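## 3.2 Collecting demonstrations by remote control
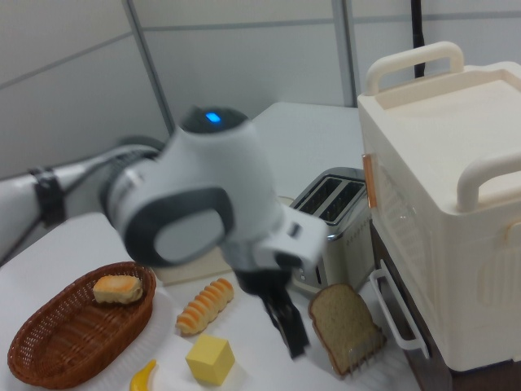
**Figure 3.** The breakfast workspace during a teleoperated demonstration.

Our first plan was to teach the arm by hand: grab the wrist, drag it through the motion, record the joint angles. This works well for people with strong shoulders and no interest in smooth data. After 12 demonstrations, each with its own signature wobble, we moved to remote control using the Proltberg handset, and the shoulders recovered. The task set stayed the same. Toy food is cheap, light and hard to offend, though it isn't all equally easy to hold. The yellow foam cube forgives almost any approach, while the slice of bread, standing at a slight lean near the toaster in Figure 3, has to be met by the two fingers at close to the right angle.

Operators worked in sessions of 100 demonstrations with a break in the middle, a rule introduced by Ataberk Oral after he reviewed his own second half. We kept 531 demonstrations for training. The rest were dropped for the usual reasons, chiefly long pauses in which the operator was plainly reconsidering the grasp, or possibly the career. A policy trained with the pauses left in learned them faithfully and would hover over the bread with every sign of deep thought.

Two handset mappings were compared. Under the Dullard mapping, stick position sets gripper velocity; under the Akbulut mapping, it sets an offset from the current pose. Novices preferred the first and produced better data with the second, and did not enjoy hearing this. All results in Section 4 use the Akbulut mapping, with commands smoothed over a window of 200 milliseconds.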